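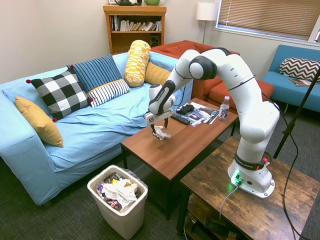
Franka arm over the coffee table

How do I work out a fair goal pace for my second half marathon?
Posted by Nele Leemans

Hi everyone! I ran my first half in the fall, loved every bit of it (even the hill by the water tower) and I've signed up for the Geserora Half in January. My problem is the goal time. I have 11 months of runs in a spreadsheet: distance, time, heart rate, how I slept. When I plug my best 10K into one of those online predictors I get a time that looks way too fast for me. When I average my long runs I get one that looks way too slow. Which do I trust? I run four days a week and my longest run so far is 12 miles.
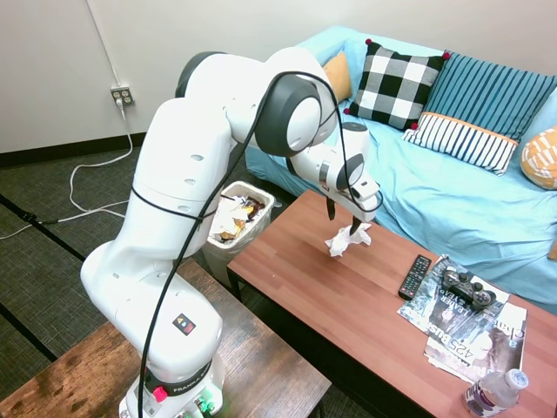

I should add that the course is flatter than my first one, and that I tend to go out too hard. My splits from the fall show it very clearly, mile one was my fastest and it was downhill from there, in the bad sense. I'd love to do this with real numbers instead of a feeling!

Thaddeus Castellanos
Great question, and you're already ahead of most of us if you kept a log! Please don't average your long runs. They're supposed to be slow, so the average only tells you how relaxed you were. The predictor has the opposite trouble. It assumes you've trained for the longer distance as well as you did for the 10K, and on four days a week most people haven't quite.

What I'd do: pull out every run where you held a steady hard effort for at least 30 minutes. Plot pace against heart rate and throw out the hot days and the days you were sick. You'll get a fuzzy line. Find the heart rate you averaged in your first half, read the pace off the line, and start there. I did this before the Van Hecke race with 17 runs on the chart and it was so much fun, I ended up plotting everything I own. Then start the first two miles a little slower than that pace. Seriously, tape it to your wrist.

Josefien Cuypers
just run it by feel!! you'll do great, i never look at my watch and i always finish smiling

Henk Coppens

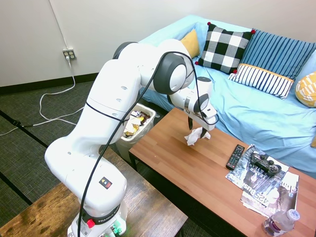
Agree with Thaddeus on the chart, and I'd add one check. Do a tune-up race or a hard 10-miler three weeks out and see whether the line still fits. If you come in slower than it says, believe the race. Also be careful with the heart rate numbers, because wrist sensors go wild in the cold and one silly reading of 200 can drag the whole line up. I go through mine before plotting and anything that looks wrong gets balled up and tossed, like the crumpled tissue in that gripper. What's left is usually a much nicer chart! I keep mine in Vevora, but a plain spreadsheet does the job just as well. Come back and post your splits, I'd love to see how even you can get them.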